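Killian Delorme, Safe Practice for Manipulators, notes for unit on home and kitchen arms
July 2025 (replaces the May handout, throw that one out)

**Before anything else.** Rules apply in sim same as on the bench. If the habit is sloppy in sim it will be sloppy at Illirstead when you get the real arm. Marks are lost for this.

### Terms, quick

- *Hazard* = thing that can hurt or break. *Risk* = how likely x how bad. People mix these up every year.
- *Protective stop* - arm halts, can be resumed by operator after check.
- *Emergency stop* - arm halts, needs a manual reset. Never use as a pause button!!
- *Keep-out volume* - a space the planner may not enter. Give it a margin. Margin is part of the volume, not extra.
- *Approach pose* - where the gripper waits before contact.

### Fixed appliances

Stoves, ovens, microwaves. Treat as live until checked. In course work "live" means the flag is set in the scene file, and the default is set. You clear it by hand and write down that you did.

Glass cooktops: thin keep-out slab over the whole surface, not only the burner rings. Students draw circles around the rings and then the fingers come down between them. Whole surface. Rim too if there's a rim.

Knobs: contact allowed only if the task says knob. Set a torque limit first, then approach. Limit goes in the log. Remember that a link can touch a knob while the gripper is nowhere near it, so check the whole arm for clearence, every link, every joint housing. 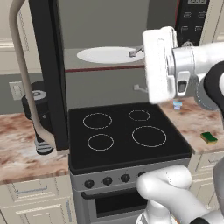 Clurkance Course Notes, vol. 2, p. 574

Gripper over the cooktop, lower white segment of the arm in front of the right-hand knob. Note where each part of the arm is before you plan the next move. Fingertip distance alone tells you very little in a pose like this one. The operator's view of that knob is partly blocked as well, so knob state has to come from the scene file or a second view. Do not guess it.

Same for loose things on the counter. Sponge on the right side, small box further back near the arm link. Light objects get left out of collision sets all the time. Put them in.

### Speed

Two modes only for this course, *free* and *near*. Near mode starts when any link enters a margin. Near mode ends when ALL links are out. Sequeira planner handles the switch if you enable it, off by default, check.

Control loop for the labs is 1000 Hz. Don't change it to make a run finish faster.

### Logging (gets graded)

1. Scene file name and version
2. Flags cleared, by who
3. Margins in use, with units. Units!
4. Every stop, which kind, what was done before restart
5. Anything odd, even if the run passed

A stop with no entry = failed run. A stop with an entry is fine, have as many as you need.

### Restart after a protective stop

Look at the arm. Look at the log. Back out along the path it came in on, near mode. Then replan. Do not resume the old plan after moving anything in the scene, the old plan dosn't know.

### For next time

Read the Grollirside checklist, all of it. Bring one keep-out drawing for a stove with four burners, side view and top view, margins labeled. Over 20 entries in your log is normal for a first session so leave room on the sheet.

Questions on margins go to Killian, by email, before the lab.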